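Flundow Workshop, Notebook 2: Household Chores
February 25, 2023
Entry by Rosemarie Haberkorn. Simulation series, tidying task, wrist view.

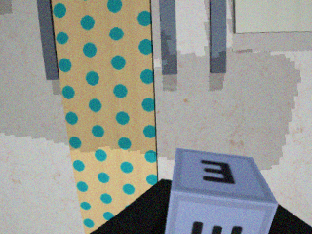
Purpose of the session

The Milham group has asked whether the present controller can be trusted with clearing a playroom table. Today's work concerned one part of that chore, picking up lettered blocks and placing them in a bin. All runs were made in simulation.

Setup

The block is periwinkle blue with black lettering. A long tan strip with teal dots lies across much of the view and was kept for the whole series. Shadows were left on. The surface is pale and speckled, and the shaded and bright areas differ enough to matter to the detector.

Results

Runs completed: 200
Block placed in bin: 104
Block dropped on the way: 61
Remaining runs stopped by the operator or timed out.

The drops were concentrated in runs where the fingers closed on the block at an angle. The Mertens grasp planner accepts these poses too readily. I lowered its tolerance after the series and have not yet tested the change.

The detector twice reported a teal dot as a second object. Both reports came from the brighter part of the strip. The log entries are under 386 in the Konside folder.

Assessment

A person clears such a table in a minute or two and does not need to be watched. The controller needs an operator present and fails almost half the time. It is not ready for household use — nor should these figures be quoted to Milham as a forecast for the physical arm, which has not been run on this task.

Open items

Repeat the series with the new tolerance, same seeds.
Run a short set with the strip removed, to separate the detector fault from the grasp fault.
Ask Mertens whether the approach angle can be capped in the planner itself.
Physical trials stay on the calendar for May.

R.H.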